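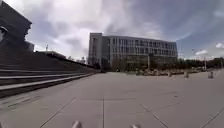

The plaza, steps to the left and offices straight ahead.

Flindano stopped dead on us again, and I have learnt more from it than from every good run this year put together! We had planned a nice long lap of the plaza, up towards the offices and back past the lamp posts, and it managed 31 metres before the emergency stop latched and the wheels locked. No obstacle warning, no low battery, just one line in the log: fault 1347, heartbeat lost.

Sutrisno thought it was the radio stop, which is fair, as we had trouble with that in December. So we swapped the handset, reset and tried again. Same fault, a bit further on. Then Brigitta plotted the stops against the wheel speed and there it was — a little jolt in the readings before nearly every one, as if we had just rolled over a joint between slabs.

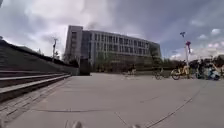
So out came the screwdrivers. The plug on the safety relay had lost its locking tab and was held in by friction and hope. One good bump and the signal dropped for 800 milliseconds, well past the limit. I wiggled it with one finger and got the fault on the bench, which made me happier than it should have.

The stop did its job every time, mind you, and I love that. New plug is on order from Moser, and Gordon wants a strain relief on the cable too. Until it's fitted we walk beside the robot with a hand on the stop, and we keep well away from those steps.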